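Last updated: August

Toon Goossens has been making table toys at Diston for 14 years, and he still begins each one with a single ball and a slope. "If the ball isn't pleasant to follow with your eyes, I stop there," he says. "The rest is decoration."

The piece he is working on at present has the working name Grurkach. It has an arch the colour of cream, rounded at the top and open at the front, with a clear plastic tray reaching out from under it. A shiny red ball sits on top of the arch. Smaller red balls go with the tray. 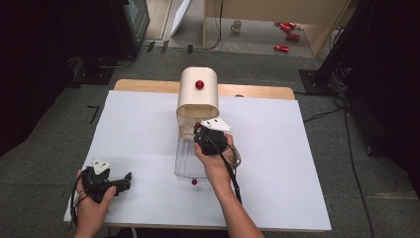
Mawuli Boateng

Goossens chose clear plastic for the tray after trying two painted ones. "With paint you were looking at the tray. I wanted people to look at the ball." The raised rim came later, when his sister complained of finding balls under her cooker.

He keeps a white board under the toy when he is trying things out. "The table is light wood and it's nice enough, but on white I can see straight away where a ball is."

The tunnel gave him the most trouble. The first was too low, he says, and children of three or four put their cheek to the table to look inside. He liked that, but their parents kept asking if something was stuck. The present one is taller — he won't say by how much, as he may change it again.

Would he sell it? A shop in Grerwood has asked for 35, and he has not replied. "I'd have to make 35 arches the same. I've never made two the same."

He has no plans to alter the colour of the balls. "Red is fine. Everybody finds red."

Contact Wuyts Monthly | Copyright Wuyts Monthly, all rights reserved | Back to top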